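Recycler weighs second robot cell as savings remain unproven

Computer recycler Barno wants to buy a second robot cell for taking apart old desktop PCs, although figures from the first have yet to persuade everyone who will be asked to pay for it.

The firm's spending plan, due to be settled in January, sets aside money for another arm, a gripper and a set of fixtures from Kevo. A rival bid from Areo is cheaper to buy but comes with a yearly service charge that overtakes the difference in year 3.

Matilde Coelho, who runs purchasing at Barno, said she would not sign for either on the strength of a sales deck. "We were told 605 machines a week. Our best week was 400, and someone was standing next to it for most of that," she said. "I can budget for 400. I can't budget for a promise."

The quotes leave out a good deal. Neither covers new fixtures when a different make of case comes in – and at Barno the makes change with every lorry. Staff have logged 44 stoppages since the first cell was switched on, most of them put down to cables getting in the way or screws too worn to grip. Each one needs a person to clear it, and that time does not appear in the supplier's payback sum.

Kevo says a software update will cut the stoppages and has offered to extend the trial. It has not offered to put a target in the contract.

Dağdelen, the consultancy hired to check the numbers, has asked for a like-for-like test against two people with hand tools before any order is placed. Coelho said the test would go ahead, and that a smaller order for better benches was still on the table.
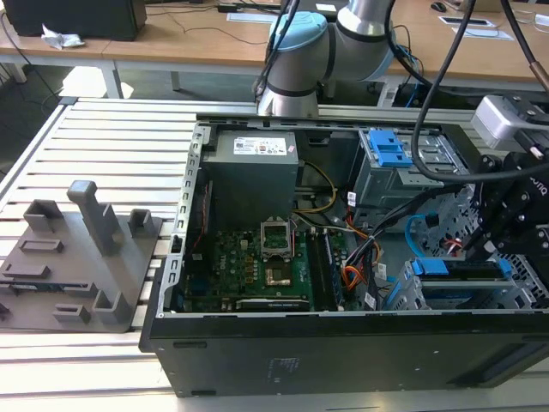
A desktop PC with its side panel off, with a robot gripper reaching in over the drive area.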